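Memwood Bench Planner, reviewed after a September of using it at work

Verdict: worth having, if you go in knowing who will end up doing the typing.

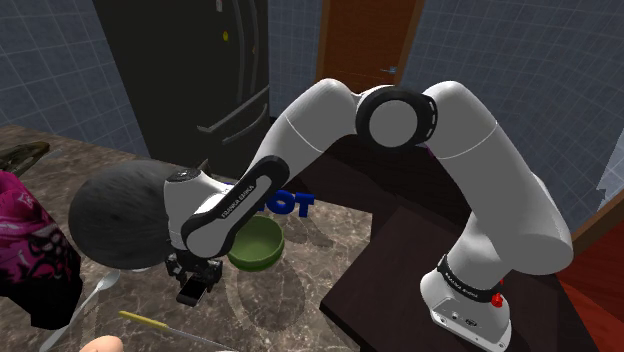
I work in the prep kitchen at Oyelaran, where we make lunches for offices that have given up on having canteens. In the spring the company decided that laying out and clearing the counters was a job for an arm, and Memwood's planner is the software that lets you try out a counter on screen before anyone risks a real bowl. It costs 800 pounds a year for a site licence. My opinion was not sought before the purchase, so you are getting it now.

Setting up took a morning. You pick your arm from a list (there's a Franka Emika one, with the name printed on it where you can't miss it), drop in a worktop, then add things to be picked up. The object library has 120 items in it. Knives and spoons are fine, and bowls are very good. After that it gets a bit jumble sale, and our sizes of gastro tray were missing altogether. I had to draw them myself from a tape measure.

Running a job is the best part. You press go, the arm does its reach, and you find out at your desk that the elbow wants to be exactly where Cold Section stands. We moved two stations on the strength of that. Zirkari, the rival we had on trial before, would only tell us "path invalid" and leave us to think about what we'd done.

Less good: soft things. Tea towels behave like sheet metal one minute and soup the next. The manual gives cloth half a page. Saving a layout under a new name also takes 25 seconds, during which the whole program goes grey and you wonder about your career.

As for what it changes, the brochure says staff are "freed for higher-value tasks". My higher-value task is telling a computer how wide a ladle is. I used to lay out 11 stations before the first delivery and could do it half asleep, and often did. These days I come in at the same hour, sit down, and check a list of grips. My knees approve. I miss the radio, which is banned in the office, and the two newest starters have never learned the layout by hand, so on the Wednesday the licence server went down there was a fair bit of wandering about with spoons.

Pay is unchanged, in case you were wondering whether "planner operator" came with anything. It came with a lanyard from Ronder, who sold us the licence.

Four stars for the collision checking, two for the cloth. Ask for the tray sizes before you sign.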